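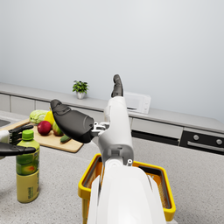 Figure 3. Kitchen with countertop and yellow plastic basket.

3.2 Counter use and food storage

Households in Montoya were asked where they kept fresh produce between shopping trips. Of the 80 kitchens in the survey, 40 belonged to apartments built before the Brorden redevelopment and the rest to newer units. Floor plans were taken from the housing register and checked by Gallardo during the first visit in April.

Residents of the older apartments kept most of their fruit and root vegetables on the counter. Those in the newer units used the refrigerator more, even for onions and potatoes. Lozano (see Section 2) found the same pattern in Alereo, where the kitchens are larger. Open containers were common in both groups - a plastic basket on the countertop, as in Figure 3, is one type.

Waste was recorded in a diary over four weeks. Entries with no weight given were left out, leaving 1518 for analysis. Bread and leafy greens made up the largest share by weight in both groups. Potatoes stored in the refrigerator were thrown out less often, but several residents said they disliked the taste and had gone back to the counter by the second visit.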